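Subject: Re: [bimanual-users] Arm won't let go after a stop

On Sunday a member at Runero wrote:

> Has anyone had an arm keep its grip after a protective stop? Ours halts the way
> it should, the screen says motion disabled, and the fingers stay shut on whatever
> they were holding. Last week I tugged the cloth loose by hand, cleared the stop,
> and the other arm jerked toward me by a good hand's width. No injury, but I did
> not enjoy it. Is this a setting I have missed, or is it a fault?

Hello Runero, and hello to everyone else who has been quiet on here since January (me included, I know, I know).

First of all, I am so glad you weren't hurt, and thank you for writing it up. We had very nearly the same thing at Priltelitz and I have been meaning to post about it for weeks, so you have shamed me into it in the nicest possible way.

The grip staying shut is a setting. On our controller the hold-on-stop option is switched on from the start, and there is a good argument for it if you lift anything heavy or breakable. The jerk is another matter and I would call that one a fault. In our case the two arms were both still pulling against the cloth when the stop came in. The brakes held them there, but the controller kept the old target position in memory. Take the cloth away, clear the stop, and the arm sets off to close a gap it thinks is still there. Our log had 388 stops in it, and 31 of them showed the target and the measured position disagreeing by more than they should at the moment of reset. I had been clearing those for months without looking!

It only ever happened to us with cloth, and mostly when it was pulled tight between the grippers. 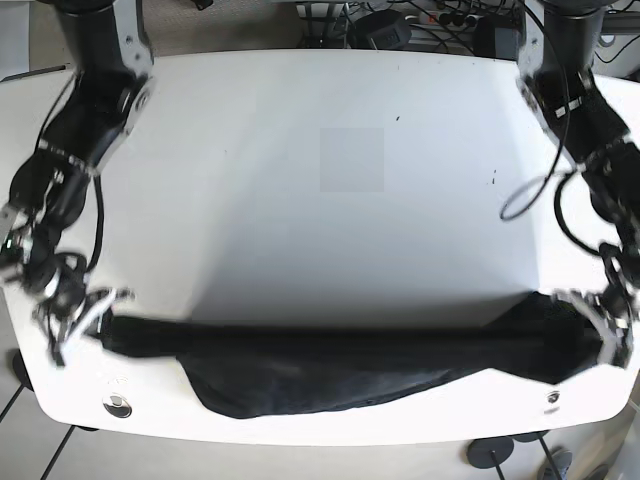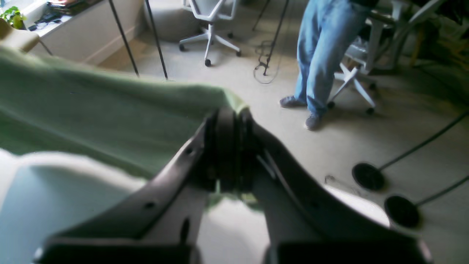

We tried the obvious things first. We lowered the pulling force, which gave us fewer stops but the same jump when one did come. Then we swapped the wrist cable on the worse of the two arms – a whole afternoon gone, and no difference at all, though the old cable was due for the bin anyway. What did help was a small change to the reset routine, so that it reads the joints and writes those values in as the new target before the brakes come off. The Plasia branch has it already. If you are on the older Mladenović branch you will have to add it by hand, and it took us up to 4 hours, most of that testing.

Until you have that in, please do the following every single time:

Leave the cloth where it is. I know how tempting it is to reach in and pull.
Open both grippers from the screen, one after the other.
Step back past the ends of the arms and check that anyone else in the room has done the same.
Clear the stop at the lowest speed you have, with a hand on the red button.

We also made it a rule that two people have to be there for a reset, one at the screen and one watching the arms. It slows us down a bit and there was some grumbling, but I sleep better.

One thing I still can't explain is why our left arm did this so much more than the right. If yours favors one side too, would you let the list know which? And if you can send me the log from the day it jumped, I would be very happy to go through it and see whether the positions disagree the way ours did. No rush at all, and do be careful in the meantime.

Warm wishes from all of us at Priltelitz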